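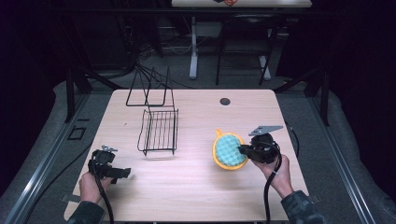

Most marketing brochure templates fail at the fold. Vekar's trifold allots the inside panels equal widths, so the tucked panel buckles once it goes through a commercial folder. Ornum's version shortens that panel but leaves the body copy at its original measure, and the text crowds the margin. Cover art gets similar neglect. A black hand-held gripper pressed against a round sponge, set against pale wood grain, has enough tonal contrast to survive uncoated stock; the grey gradients supplied with most templates do not.

I priced a run of 2338 copies last March, with 11 template files under review. Only 5 had a usable bleed. The remainder needed rebuilding, at a labour cost that exceeded the licence fee.

My view is that template vendors should publish a fold diagram and a minimum paper weight with every file. Nunard already does so for its postcards. Until the practice spreads, order a folded proof before committing to anything over 200 copies, and measure each panel with a steel rule.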